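Speaker notes – Grasp selection from mixed bins without object models
Josphat Athumani, Datmont
Sustthorpe session, slot begins 2.15 pm

Opening. Thank the chair. State at the outset that the talk concerns a single question: whether a picking system can choose a sound grasp on an item it has never been shown before, using depth data alone. The Stüber method is the starting point. Our change to it is small, and the audience should hear that early.

Background, two minutes at most. Earlier work at Ornside relied on a stored model of each item. That approach is accurate where the stock does not change. It is of little use where items arrive unsorted, and most of those present will have met this difficulty in their own laboratories.

Method. The system proposes 200 candidate grasps for each view of the bin. Each is scored twice: once for the likely hold on the item, and once for the clearance between the finger and the walls. The second score is our addition. Please say plainly that the two scores are multiplied and not added – this was the most frequent question at the rehearsal in September.

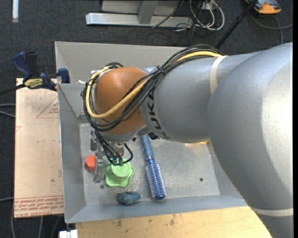
The weight given to the clearance score was set before the main trials and was not altered afterwards. Items were returned to the bin by hand between attempts, and no effort was made to place them in a helpful position. An attempt was counted as a success only if the item was lifted clear of the rim and held until the arm came to rest.

Results. We made 800 attempts, divided equally between the two methods. One attempt under the original method was struck out following a fault in the log, leaving 399. Failures under the original method came to 103. Pause here before showing the table, and read the column headings aloud for those at the back.

Limits. Soft items remain difficult. Brushes and other items with bristles give poor depth readings, and the hold score is less reliable on them. We make no claim about speed, as the two methods were run with different planning settings.

If time is short, omit the section on calibration and go directly to questions. The slides on finger wear are held in reserve after the closing slide.

Datmont | Contact the events office | Copyright Datmont, all rights reserved | Back to top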